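別れた人の荷物を返すまで

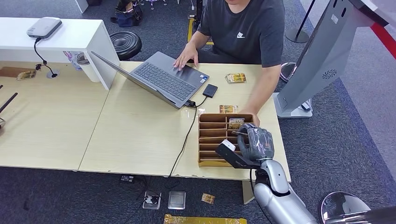

付き合って二年になる人と、八月に別れた。理由はいくつかあるけれど、大きかったのは引っ越しの話だ。向こうはイストリー(Istley)に移りたがっていて、私は今の部屋から動きたくなかった。どちらも譲らないまま半年が過ぎ、最後は電話で40分話して終わった。泣いたのは切ったあとで、通話中は二人とも妙に事務的だった。別れてからしばらくは、ノートパソコンを開いて机に座っても手が動かなかった。タッチパッドに指を置いたまま、送るつもりのないメールの文面を考えている。そういう夜が続いた。

困ったのは荷物だった。うちに残っていたのは、冬物の上着、文庫本が何冊か、Prosserの電気ケトル、それに二人で通った喫茶店ステゼル(Stesell)の回数券。券はまだ半分残っていた。上着と本は箱に詰めたが、ケトルは少し迷った。買ったのは向こうで、毎朝使っていたのは私だったからだ。

友人に相談したら「すぐ送れ」と言う人と「連絡が来るまで放っておけ」と言う人に分かれた。私は後者にしたのだが、結果としてはあまりよくなかった。箱は玄関にあって、出かけるときも帰ったときも目に入る。そのたびに、向こうから連絡が来る可能性を考えてしまう。待っているつもりはなくても、あれは待っていたのだと思う。

三週間ほどして、自分から短いメッセージを送った。「荷物を送ります。住所は前のままでいいですか」とだけ書いた。元気かとは聞かなかった。返事は20分で来て、「前のままで大丈夫、ケトルは使って」とあった。もっと何か書いてあるかと思って、二度読み返した。

箱はその日の夕方に出した。送料は900円。着払いにしようかとも考えたが、またやり取りが増えそうなのでやめた。

ケトルは今も台所にある。最初の数日は鍋で湯を沸かしていたが、面倒になって普通に使っている。思い出す日もあるし、何も考えずにお茶をいれる日もある。回数券のほうは先週、一人で一枚使った。いつもの窓際は空いていたけれど、カウンターに座った。コーヒーの味は変わらなかった。残りの券は財布に入れてある。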